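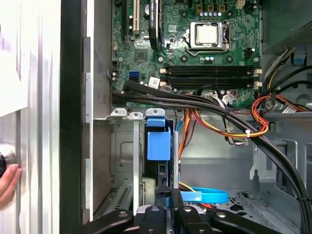
九月 拆机采集记录(硬盘取出任务)

上午先开机自检,两路相机的时间戳对过一遍,腕部那路比固定那路慢一点,重启驱动后正常。存储盘还剩不少空间,今天不用换。

任务定义没变,还是上周和 Lleucu Yorath 商量的那版:侧板已拆、机箱侧放,从接近蓝色塑料卡扣开始,到硬盘离开机箱、放到指定位置结束。中间掉落算失败,失败的也存,但标签单独打,不混进成功目录。

目标是 400 条有效示范。之前 Lusby 那批用的是另一种机箱,硬盘架方向不一样,数据可以留作预训练,不计入这 400 条。

上午的情况

遥操作手柄的缩放比例调过两次。默认比例下手指进机箱以后动作太大,容易碰到线。调小之后到位准了,但从机箱外移进来很慢,操作的人会不耐烦,轨迹前半段出现很多停顿。最后的做法是分两段:机箱外用默认比例,进入机箱后踩脚踏切到小比例。切换时刻要写进日志,训练时不一定用,但以后查问题会需要。

线缆是主要麻烦。橙、黄、红、黑那几束电源线就在内存插槽旁边,往机箱下半部分走,粗的黑线又从中间横过去。每次复位以后线的位置都不一样。一开始想用扎带全部固定,讨论后决定不固定,部署时碰到的机器不会有人先理好线。复位时只做一件事:线不能压在硬盘架上面,其余随它去。

采集过程中有 11 条要作废,原因如下:
手指夹到线,操作员中途松开重来,轨迹里有一段来回,不适合模仿。
腕部相机自动曝光跳变,手指靠近银色金属件时画面发白。后来曝光锁死,没有再出现。
有一条忘了按开始,从半路录起。

作废的先放在单独目录,没有删。曝光那几条也许可以拿来做鲁棒性测试,等 Bisgaard 那边的同事看过再定。

腕部视角看得到的东西很多,主板、插槽、线、硬盘架都在里面,真正和动作有关的就是蓝色卡扣附近一小块。下一版考虑在输入端多加一路裁剪图,以夹爪前方为中心,原图照旧保留。裁剪放在训练时做,采集端不动。

手的遮挡也记一下。有人扶机箱的片段在元数据里加字段 hand_in_view,值填 0 或 1。现在靠人工勾选,漏勾的情况肯定有,收工后抽查。

下午的情况

换人操作。新手前面几条普遍偏慢,而且喜欢把夹爪垂直往下送到底再找位置,老手是斜着进去。两种都留。操作员编号必须填,训练时至少能按人分组看验证误差。

提起硬盘这一步比预想的难教。卡扣松开以后硬盘并不是自己出来,要先带一点角度,再往上抬。抬得太直会卡在架子里,夹爪电流明显升高。给操作员的口头提示改成“先斜后抬”,后面几组轨迹看起来一致了很多。
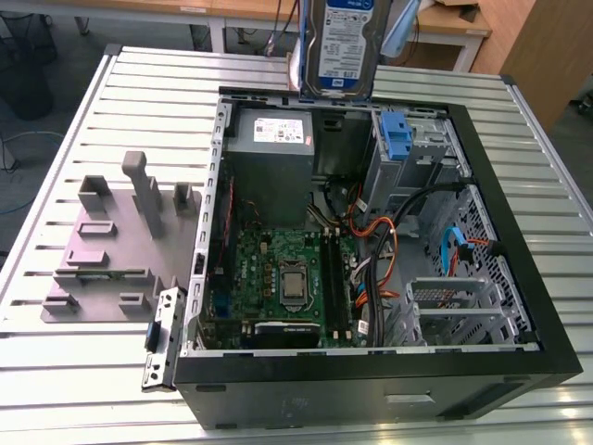 图2 硬盘竖起,部分已离开机箱。固定视角。

固定相机的位置可以了,硬盘标签那一面能看清,夹爪只露出一点手指。需要看夹爪姿态时只能靠关节数据和腕部那路,目前够用。桌面铝条反光比较强,下午更明显,画面下沿一片亮。Pornetside 采集点用的是哑光桌垫,我们这里暂时不加,先看两边数据混着训会不会有差别。

灰色塑料工装板还放在机箱左边,和这个任务无关,是为后面的放置任务准备的。位置先别动,动了以后前后两批背景不一致,处理起来麻烦。

标注

每条分成四段:接近、解卡扣、提起、放置。分段点由操作员踩脚踏打,收工后再由另一个人过一遍。今天看下来,“解卡扣”和“提起”之间的分界最乱,有人在手指碰到硬盘时踩,有人在硬盘开始动的时候踩。统一为后者:硬盘在固定视角里出现可见位移的那一刻。已经打好的要返工,返工时不要覆盖原文件,另存一份,文件名后缀加 v2。

语言指令目前只有一句“把硬盘从机箱里取出来”。Lleucu 建议多写几种说法,训练时随机抽。我同意,但不要写颜色词,别的机型卡扣不一定是蓝的。

训练侧

用手头已有的数据先跑了一个小模型,1000 步,只是为了确认数据管线能通。损失在降,没有上真机。读数据的时候发现有两条轨迹的夹爪开合量方向反了,是换手柄之后配置没同步。已经在转换脚本里加了检查:首帧夹爪应为张开,不是就报错退出。

动作频率的问题还没定。现在录的是原始频率,训练时降采样。提起那一段动作快,降得太多会丢掉角度变化。先按两种频率各转一份,磁盘占用大一些,可以接受。

待办
把脚踏切换比例的说明写进操作手册,手册放 Tritside 项目目录下。
找一台不同型号的机箱,最好硬盘架朝向也不同。
抽查 hand_in_view 字段。
分段点返工,谁有空谁做,做完在表里签名。
夹爪手指的螺丝检查一遍,拧紧后重新做零位。
问 Bisgaard 要他们的失败分类表,两边尽量用一套名字。

收工时机箱留在桌上没收,线也没理,明天接着从这个状态开始采。急停已按下,控制柜断电。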